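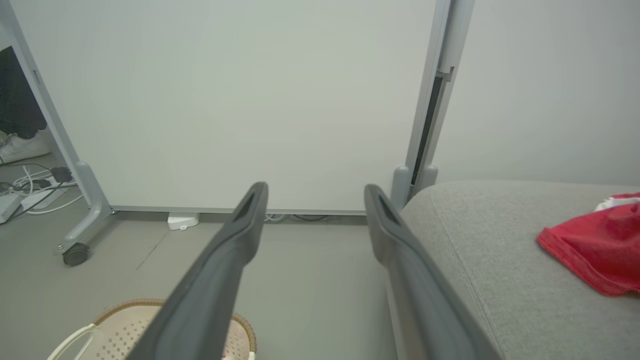 2018-03-09

Acordei às seis com a firme intenção de voltar ao francês e às seis e meia já estava a arrumar a gaveta dos talheres. Passei dois meses a dizer às pessoas que ando a estudar francês. É uma frase muito agradável de dizer. As pessoas inclinam a cabeça, dizem «ah, que bom, nesta idade», e a gente recebe o elogio sem ter aberto o caderno.

A lição era sobre o conjuntivo. Já em português trato o conjuntivo com alguma cerimónia, como se trata um tio que empresta dinheiro, e agora tenho de o conhecer noutra língua. «Il faut que j'aille.» É preciso que eu vá. Repeti isto no duche, no elevador e na fila do pão, e a senhora que estava à minha frente deixou-me passar.

A assinatura do curso renova-se em junho. Paguei o ano inteiro de uma vez porque ficava mais barato, e ficava mais barato porque eles conhecem gente como eu. O programa dá-me pontos por cada exercício. Tenho 1416. Não servem para nada, não se trocam por nada, e ontem à noite estive acordado até tarde para não perder os do dia. Aos 2000 recebe-se um distintivo com um galo. Quero muito esse galo.

Almocei no Rustby, que mudou de ementa outra vez. Agora o bacalhau vem numa tábua. A tábua é bonita, mas o azeite tem as suas leis e foi ter comigo. Limpei as calças com água com gás, conforme a minha mãe ensinou, e passei a tarde com ar de quem teve um desgosto numa fonte. O empregado perguntou se estava tudo a correr bem. Respondi «impecável», que é o que respondo sempre, até no dentista.

À tarde, no escritório, reunião sobre as reuniões. A proposta é que nenhuma dure mais de trinta minutos. Durou uma hora e vinte e ficou marcada a segunda parte. Aproveitei para conjugar verbos na margem do bloco, com expressão de quem toma notas, e fui elogiado à saída pela atenção. Fico sempre um pouco triste quando a fraude resulta assim tão bem. Depois passa.

No intervalo comprei um caderno novo na Grododero. O antigo tinha as primeiras onze páginas cheias de uma letra esmerada, com títulos sublinhados a vermelho, e depois uma lista de compras, e depois nada. Achei que o problema era do papel. O caderno novo é pautado, de capa dura, caro, e tem uma fitinha para marcar a página. Marquei a primeira. Fica muito bem.

Escrevi lá uma regra, para me obrigar: vinte linhas por dia, em francês, sobre o que quer que tenha acontecido. Fiz a experiência logo no café. Ao fim de três linhas descobri que em francês a minha vida é muito simples. Levantei-me. Comi peixe. O peixe era bom. Não tenho vocabulário para o azeite nas calças nem para a reunião, e portanto, nessa língua, não me aconteceram. Se calhar é uma boa razão para continuar a estudar devagar.

Voltei a pé e o caminho fez-me bem. As obras da Rua de Cima avançaram, no sentido em que o buraco está agora do outro lado. Chovia daquela maneira que não justifica o guarda-chuva e que encharca na mesma. À porta do prédio estava o gato cinzento do rés-do-chão, a olhar para a chuva com a cara que eu devia ter na reunião.

Em casa esperava-me a chaleira Fetach, que anda a apitar antes de a água ferver. Não sei se isto se considera avaria ou optimismo. Fiz o chá com a água como estava e bebi-o sem convicção. Tentei ler um conto em francês, daqueles para principiantes, sobre um homem que perde o chapéu no comboio. Percebi o homem, o chapéu e o comboio. Houve uma parte no meio, com uma tia, que me escapou por completo, e no fim o chapéu estava na cabeça da tia ou a tia estava no comboio. Li três vezes. Fui ver as respostas aos exercícios e a resposta à primeira pergunta era «Em Lyon». Ninguém me tinha falado de Lyon.

O que me custa mesmo é a pronúncia. O programa pede que eu repita as frases ao microfone e dá-me uma luz verde ou uma luz vermelha. Digo «grenouille» e dá vermelho. Digo outra vez, com mais boca, vermelho. À sexta tentativa tossi e deu verde. Anotei no caderno, a seguir ao peixe.

Preciso de comprar pilhas, de responder à carta do condomínio e de levar as calças à lavandaria Chan, onde da última vez me devolveram umas que me ficavam melhor do que as minhas e que tive a fraqueza de devolver. Também preciso de telefonar à minha mãe, que vai perguntar pelo francês. Vou dizer-lhe uma frase completa, com conjuntivo e tudo, e ela vai dizer «que lindo, e o que quer dizer?». Quer dizer que é preciso que eu vá. Ela vai perguntar aonde.

Entretanto fiz os exercícios de hoje, à pressa, sentado na beira da banheira enquanto a água não vinha quente. Acertei em quase todos os que eram de escolher e falhei os que eram de escrever. Mais dois pontos. A este ritmo o galo é para o Natal, se não me zangar com os verbos reflexos, que começam na lição seguinte.

Deixei o caderno na mesa-de-cabeceira, com a fitinha de fora. Faltam-me dezassete linhas. Faço-as amanhã, antes do pão.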